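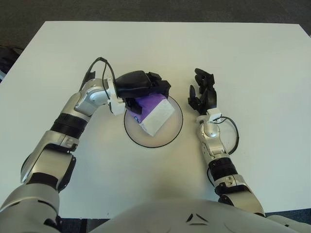

December 2024
By Samuele Amato

Nuritz table, the white one, large. Seven months in now, bought it in May when the old desk finally gave up. Short version: good table, annoying instructions, would buy again.

Assembly first. 2 people, one evening. The booklet has you put the legs on before the crossbar and then the crossbar doesn't fit, so you loosen everything and start over. Do the crossbar first. 20 bolts, all the same length thank god. The little wrench in the bag is junk, use your own. Two of my bolts had rough threads and I swapped them for ones I had in a jar. Didn't bother writing to Nuritz about it.

Looked at the Griltholm too. Nice legs, top was too shiny for me, every lamp in the store showed up in it. Also tried a Vitale at a friend's place and it rocked when you wrote on it. The Nuritz doesn't rock. On carpet I expected trouble, had to turn the back feet out a little and thats been it.

Cleaning. White top, so yes you see everything. Coffee ring comes off with a damp cloth if you get it the same day. Left one over a weekend once and needed dish soap and some patience. Ballpoint is worse. Ballpoint took rubbing alcohol and I can still find the spot if I go looking. Pencil wipes right off. No scratches so far, and I'm not careful. Plates get pushed across it all the time.

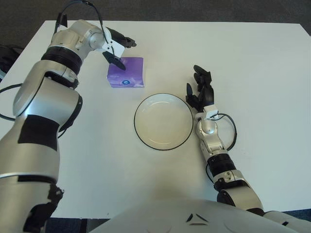

Size is the real reason to get this one. I do paperwork at one end and eat at the other and they don't meet. Wanted something I could also wrap packages on without moving a lamp first. The finish is matte, which I'd pay extra for. Put something loud on it, like that small purple box, and you get the color of the thing and no glare off the table around it. Good if you ever take pictures of stuff to sell. Against a dark gray carpet the white looks very white, almost office-like, so if you want cozy go look at wood.

Edges: fine. A bit sharp underneath where you grab it to move it, I ran sandpaper along there and forgot about it.

Weight: heavy. Don't carry it alone up stairs. They rate it for 300 pounds and I haven't tested that, I've had a printer and a pile of books on one end and it didn't sag that I could see.

Delivery was slow. Came through Sirkisau, who moved the date and then moved it again, and the box had one crushed corner. Table inside was OK. Check the corners before you sign though, white chips show.

What I'd change: some way to run cables. There's nothing, no hole, no tray. I stuck clips under the back edge and they hold unless it gets hot in the room, then one drops off. Also wish they sold the top seperately for when I finally ruin this one.

Four stars. Would be more with a decent booklet.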